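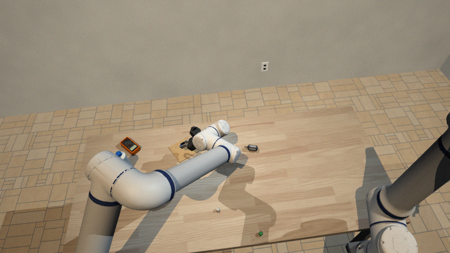
Khrystyna Holovko wrote after the last column that I was grading machines on the wrong task. Picking a thing up, in her view, is close enough to solved, and I should be asking about putting it back where it belongs. I have spent a week on her point and think she is half right.

Clearing a workbench is a good test because it looks trivial. A new hire at the Erkusley repair shop learns it in one morning. Meters go on the shelf, boards go in the antistatic tray, small parts go in the bin with their own kind. The grasping part of this has improved a great deal. A two-finger gripper will close on a cube or a die with little fuss once the camera pose is calibrated. A multimeter is harder. The casing is wide, the weight sits toward one end, and a grip off center lets it rotate in the fingers during the lift. Thin flat boards are worse again, as there is no side wall to speak of and the fingertips meet the table first.

Most of these cases have known fixes: slide the board to an edge, regrasp with the second arm, lower the closing speed. What they lack is a way to be chosen reliably by the machine itself. The planner has to notice that its first grip is poor before the lift, and current planners mostly notice afterward. 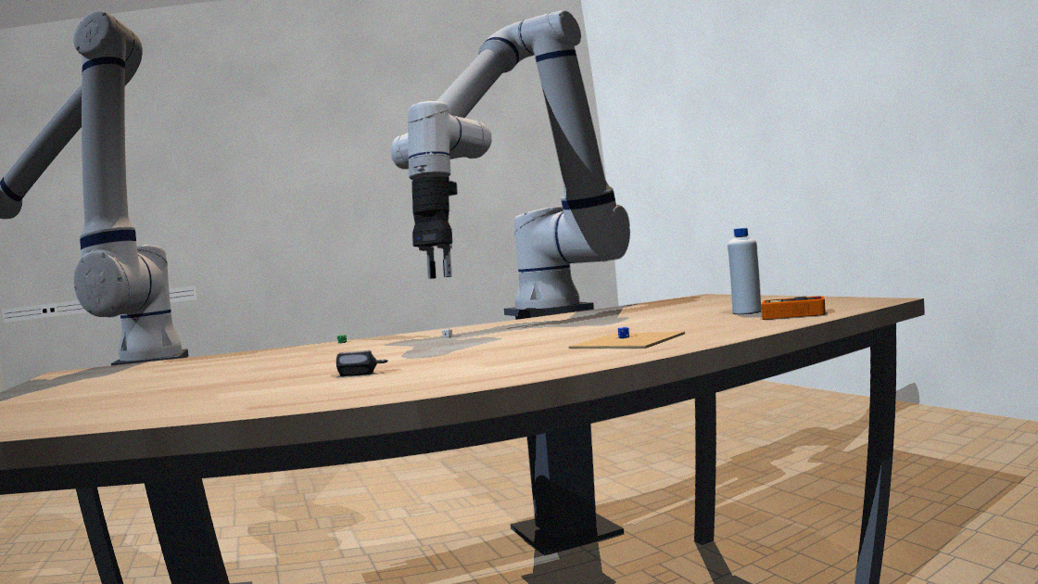
Would a second arm fix this? It helps with large and awkward items, and it adds a collision problem for every minute both arms share the same space.

Simulation deserves a separate word. Nearly all the bench-clearing results I am sent were obtained in a simulator, and simulators are generous. Friction is one number per surface. Cables are left out or modeled as rigid stubs. Enda Scanlon ran the same policy both ways at Protitthorpe last August, 50 attempts in each, and recorded 3 failures in simulation against 15 on the real bench. Five of the real failures were a flat part that never left the tabletop. His policy had not changed between the two runs, only the contact physics.

Holovko's question about putting away is where I would now spend money. A destination is a matter of shop habit. It is seldom written down, and it changes when somebody buys a new shelf. Wonex sells its Sebastian cell with a teaching mode in which the operator points to each home position. That works for a fixed kit of tools. At home, where the set of objects changes daily, the teaching would take longer than the tidying.

My position, then, is that a shop with a fixed parts list and a patient technician can hand over part of this chore now. A household cannot. I would revise that on the day I see a flat board picked up from a bare table, in a real room, by a machine that had not seen that board before.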